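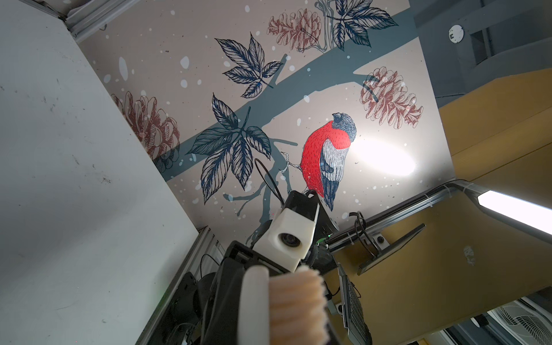

Re: [Dikstead Judo] Sunday beginners, mats and fees

Kadri Lill wrote:
> Is the Sunday class still on in January? My son has outgrown his
> gi and the Skakis ones are out of stock in his size. Can he train
> in sweats until it comes? Also, do we pay at the door or by the month?

Hi Kadri,

Yes, Sunday stays on, same time, 4 to 5:30. Paulík is teaching the beginners and I have the older kids.

Sweats are fine for warm-ups and falls. For gripping he needs a jacket, so ask at the desk and we'll lend him one. Please wash it before you bring it back. No zippers or metal buttons on the mat.

Fees are by the month now. Put 1561 in the payment note so it gets matched to your family. A single visit can still be paid at the door.

The Arkside meet is open to anyone with a yellow belt or higher. Forms are due 30 days ahead.

See you on the mat,
Dikstead Judo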